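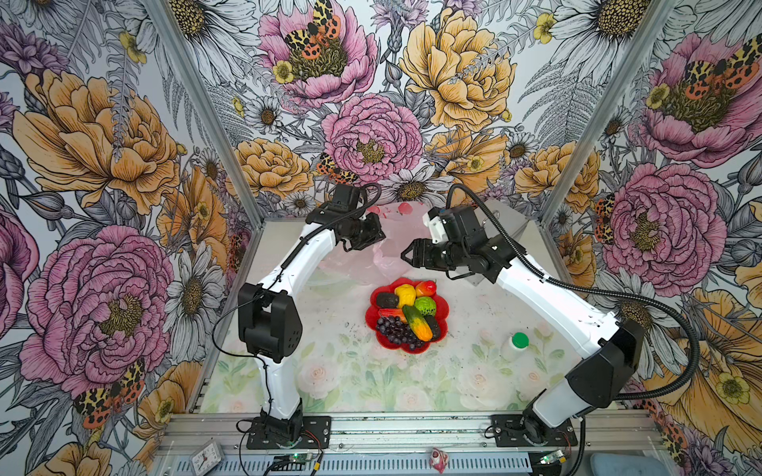 Best way to put away fake fruit so it doesn't get dented or sticky?

Posted by naltance_lane in Home & Storage

Okay, so this is a very small problem but it's bugging me and I figure somebody here has dealt with it. I have a plate of artificial fruit and vegetables. The plate is red with a scalloped edge, kind of like a big flower, and I've got grapes, an eggplant, a mango, a yellow pepper, a cucumber and some other odds and ends on it. I love it. It goes with the flowered wallpaper (daisies everywhere, I regret nothing) and the tabletop with the roses.

The thing is, I only want it out part of the year. From June on I like having it around, and then in the fall I swap it for gourds. Last year I dumped everything in a grocery bag, tied it shut and stuck it on a closet shelf near the water heater. When I opened it up the grapes were tacky, the pepper had a flat spot, and the cucumber had picked up a purple smudge from whatever it had been leaning on. I got the smudge mostly off with dish soap. The flat spot is still there and I just turn it toward the wall.

What I have on hand this time is a thin see-through bag with red apples printed on it, the kind that says ENJOY YOUR LIFE, and a metal box with a lid and a handle that would hold maybe half of it. I'd like to use the bag because it's cute and it's sitting right there, but it's really thin and I'm wondering if the printing will come off on the fruit. I could also order one of those divided ornament boxes but the nice one I saw was $34 and that's more than I paid for the fruit!

Also, do you wash the pieces first or only dust them? Mine have a slight greasy feel from being near the stove. And does the plate go in with them or separate?

Thanks, and please don't tell me to switch to real fruit. I've got real fruit. It's in the fridge. 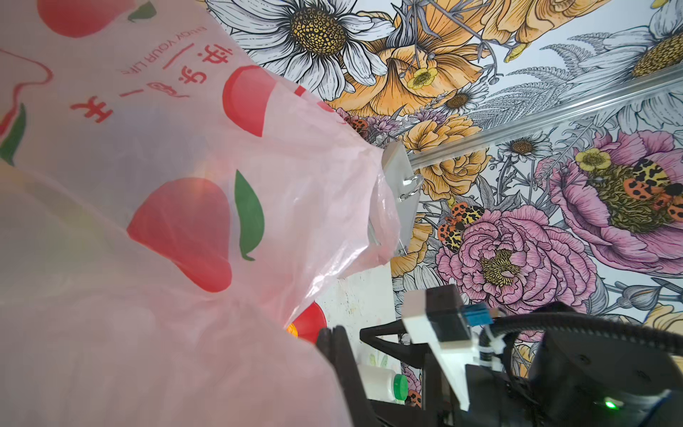

mykhailiuk_pantry

I'd use the bag, but only for carrying things to the closet or as an outer layer. The sticky grapes sound like soft vinyl that got warm. Soft vinyl and a tied plastic bag are a bad pair, especially up against a water heater. The squishy pieces can get tacky where they touch other plastic, and that's also how color moves from one piece to another. Hard plastic and foam pieces are less fussy.

So sort by feel first. Give everything a little squeeze. Anything rubbery (usually grapes, sometimes peppers and cucumbers) gets wrapped by itself in plain white tissue or a scrap of old cotton sheet. Don't use newspaper or the printed gift tissue, I ruined a very nice lemon that way. Hard pieces can share a layer, just put a bit of tissue between the dark ones and the light ones. I'd keep a dark eggplant well away from a yellow pepper no matter what they're made of.

For the print on the bag, try rubbing it with a damp white rag. If you get red on the rag, keep it off the fruit. If you don't, I still wouldn't leave it pressed against a soft piece for months. Look at which side the ink is on, too. With see-through bags it's hard to tell because the picture shows from both sides, so run a fingernail over it lightly.

On washing: yes, wash, if they feel greasy. Lukewarm water with a drop of dish soap, soft cloth, and get right into the dents near the stems. Foam pieces only get wiped, never dunked, because water gets into the foam at the stem hole and takes forever to come out. Then leave it all out on a towel overnight. I mean really overnight. I've rushed this and had a musty mango.

Your flat spot might come out, by the way. If the pepper is hollow and soft, hold it in warm (not hot) tap water for a minute and work it from the sides with your thumbs. It worked on one of mine and did nothing at all for another one, so no promises.

Plate goes separate! Stand it on edge if you've got the room, or lay it flat at the bottom with a dish towel over it. Those petal edges chip if you put weight on one side.

zarnville_attic

just throw it in a shoebox. mine have been in a shoebox for 7 years and they look fine. I did lose a grape

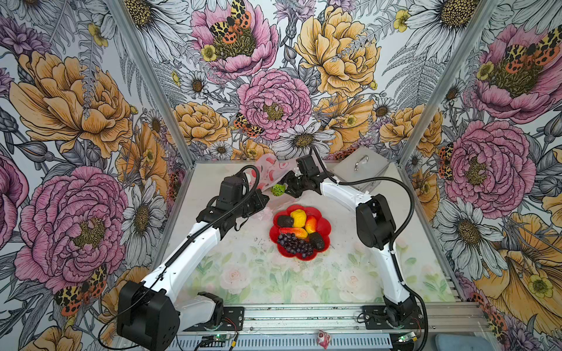

landis_and_the_cats

Agree with most of the long answer above, but I want to speak up for the metal box. I keep my fake fruit in a lidded tin and it's so much better than a bag, mostly because nothing gets squashed when somebody puts a suitcase on top of it (guess how I learned that). If yours only holds half, put the soft stuff in there, the grapes and anything bumpy or with little leaves, and let the hard round ones go in a cardboard box. Line the tin with a pillowcase so the pieces aren't rolling around against bare metal.

Where you put it matters more than what you put it in, I think. Under the bed or the bottom of a linen closet is great. Attic, no. Garage, no. Next to the water heater, definitely no, and I'd bet that's what got your grapes. For tackiness that won't wash off, I dust mine with a little cornstarch, leave it a few hours and brush it off with a dry paintbrush. It comes back after a while but it's good enough for a centerpiece.

And keep the little round green ones together in something, a sock, a mug, whatever. Mine roll off the plate if you look at them wrong, and I've pulled 3 of them out from under the radiator.

Skip the $34 box unless you've got a lot more fruit coming. An egg carton does the small pieces and you've probably got one in the recycling right now.

naltance_lane

Did the rag test and got a tiny bit of pink, so the apple bag is going to hold the dish towels. Grapes are going in the metal box tonight in a piece of old sheet. Pepper is soaking. Thank you all, even shoebox person!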